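Ottilie Plattner
@ottilie_measures
29/11/2025

Small thread about coloring liquids for measuring practice. I teach an evening group for people who want to cook or mix with more exact amounts, and many ask me how I prepare the table. 1/9

2/9
I use only water and food color. Mine is from Tamura, the small bottle. Red is the easiest to read through clear plastic. Yellow is too weak when the lamp is strong.

3/9
Put the color in first, then the water. If you do the opposite you must stir, and stirring makes foam at the top, and then people read the foam and not the line.

4/9
Bend down until your eyes are at the same height as the liquid. Read the lowest part of the curve. My student Sugeng Manurung was reading from above for two evenings and all his numbers were too high.

5/9
Cups with a spout are nice for pouring but not so good for small amounts. For anything under 17 ml I take a syringe without needle. It costs almost nothing in the pharmacy.

6/9
With the syringe: pull slowly, hold the tip up, tap it, push the air out. Then turn it down and wait a little before you move it over the table. There is nearly always one more drop hanging.

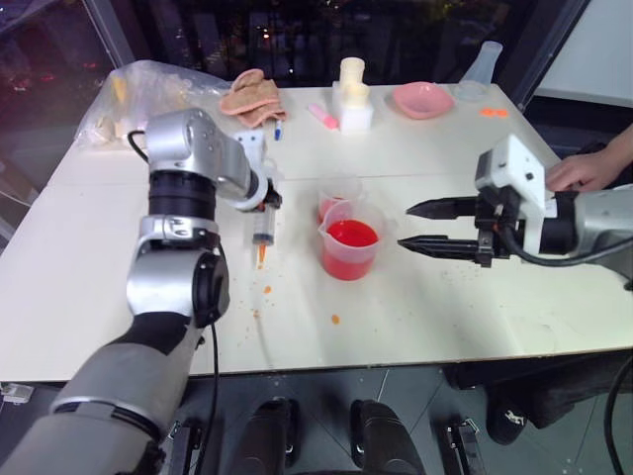

7/9
About spots on a white table. Take them with a dry paper first, only press, don't rub. After this a wet cloth with a little dish soap. Orange and red both leave a shadow if they stay overnight, at least on my table at home.

8/9
Katsuhiko Onishi asked if the color changes the volume. For kitchen use, no. I put 2 drops in 263 ml and I can't see any difference at the line.

9/9
In January I want to write the same for thick things like honey and syrup, they are much more difficult. If you have a good method for getting honey out of a syringe, please write it under this post.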